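Filed under: Talks, Beer Service

Speaker notes – Cleaning Draft Lines, Kereama taproom staff

1. Why we're here
Ruterby poured 84 pints of our pale last month. Nine came back. Same keg tasted fine at Rikcombe.

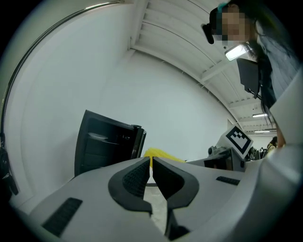
2. The routine
- Clean every two weeks – faucets too, taken apart.
- Hold the line at 25 feet or less if you're planning a new bar.
- Rinse until the test strip reads neutral. Pause for questions.

Contact Shakuntala Chaudhary | Back to top

Comments (2)
"Do you do the couplers every time?"
"We do ours Wednesday, before opening."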